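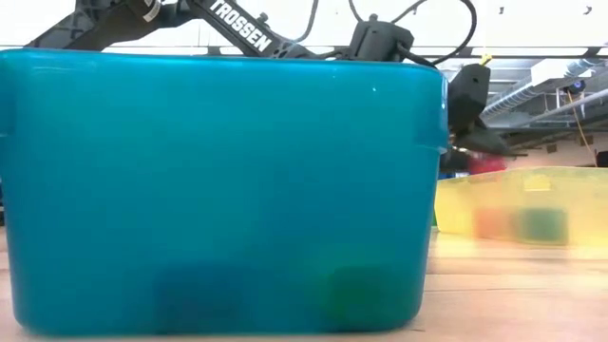

The plan for December was modest. Two arms, one table, some kids' blocks, and by the end of the month a robot that could tidy up after itself, which would put it ahead of most of the people with a key to the workshop, me included.

We call the project Morura. Tín Võ came up with the name and won't tell us what it means. I suspect it's what was left after everything pronounceable had been taken.

For anyone who missed the last post: the job is sorting. Blocks start out on the table, or in the wrong bin, and they're supposed to end up in the right one. One person holds the leader controllers and drives the arms by hand, the software records what they did, and after enough recordings a policy learns to do the same thing without the person. That's the theory. In practice what it learned first was my habit of stopping dead a few centimetres above a block while I work out whether I'm lined up. It now hesitates beautifully. Kenza Mansour watched it for ten minutes and said it looked like her dad trying to park at the shops.

So the past few weeks have mostly been about teaching the humans to behave. I've done 218 recordings, of which I've kept the ones where I wasn't talking to somebody, scratching my nose or arguing about lunch. You can't scratch your nose while teleoperating two arms, by the way. You can try, and the arm will try too.

Some notes, in the order I remember them.

The frame. The first version of the table had the arms clamped straight to the timber top, and every time one of them stopped quickly the whole lot shivered, cameras included. Farzad Farahani put up with this for two evenings and then went off and built an aluminium frame around it, black, legs and all, and bolted an arm to each side so they face each other. It's a lovely job. He used 39 T-nuts, a number I know because he bought 40 and we've been looking for the other one ever since. I said it was probably inside an arm. He didn't laugh.

The bins. See-through coloured plastic, cheap, and I was very pleased with myself for buying them. Then we looked at what the cameras made of them. A blue block seen through a blue-green wall is a rumour of a block. A green one goes a murky teal, and seen through the yellow one it turns olive. From overhead it's all fine because you're looking in the top, but the low view down near the tabletop gets a completely different opinion about what colour anything is. Khải Diệp wanted to swap them for plain white. I wanted to see whether the policy could sort it out from the other views, mostly because I'd thrown away the receipt. We're running it my way until the end of the month and then I'll be told I was wrong.

The blocks. We started with cubes only, which went well enough that we got cocky. A cube is a forgiving thing. Come at it from nearly any direction and there's a flat side for your fingers. Then Carmela Herrero turned up with a bag of wooden shapes from her sister's place, arches and long bricks and cylinders, and tipped the lot onto the table while I was still saying the word 'gradually'.

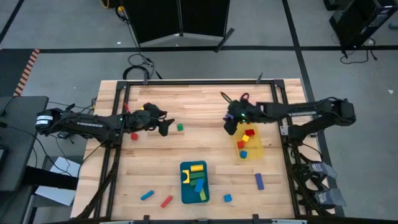 Cylinders are the worst. If you pinch one a fraction off centre it squirts out sideways and heads for the carpet, and the arm carries on to the bin with great dignity and opens its fingers over nothing. Lying down across the gripper they're nearly impossible. Lying along it they're merely annoying. The arch is better than it has any right to be, as you can grab it by a leg. The long bricks are fine on their own, but once they're heaped in a tray you go for one and bring up its neighbour as well, and I still haven't decided if that's a fail or a bonus.

I should say something about cables, as Tín has asked me to stop describing them as 'sorted'. They are not sorted. Each arm needs enough slack to reach the middle and twist its wrist, and any slack you give it will find a way to hang exactly where a camera is looking. We've got a loop at the top of the gripper that mostly behaves. I tried a tidier run with clips all the way along and lost it the first time I rotated the wrist past about where I thought the wrist stopped. The clips are still turning up.

Controllers next. They hang off the side of the frame when not in use, which was Kenza's idea after I put one down on the table with the arms live. Nothing broke. The left arm did a sort of bow.

Training happens overnight on the workshop's old computer, named Jalley, which has a fan that sounds like someone blowing up an air mattress. I leave at nine, it runs 700 epochs, and in the morning I find out whether I've got a robot or a very slow ornament. The last run managed cubes roughly 80 per cent of the time, if you let me place the cubes. If you let Carmela place the cubes the figure is different and I'm not publishing it.

Handing a block from one arm to the other is still beyond us. I can do it with the controllers maybe one go in three, and what you get on the other goes is two grippers fighting over a bit of wood like toddlers. Khải reckons the wrist angle is wrong on my receiving side and he's probably right – he's the only one of us who practises. He does 20 minutes before anybody else gets in and leaves the blocks in colour order so we know.

Next jobs: redo the left camera mount so it stops drooping, record a decent batch with the long bricks, and buy a fresh pack of felt pads for the shelf, which has nothing to do with the robot but I keep forgetting and now it's written down. If anyone has had luck picking up cylinders with flat fingers, the comments are open. I've tried rubber bands. They worked for a bit and then they went off across the room, and one of them is up in the lights.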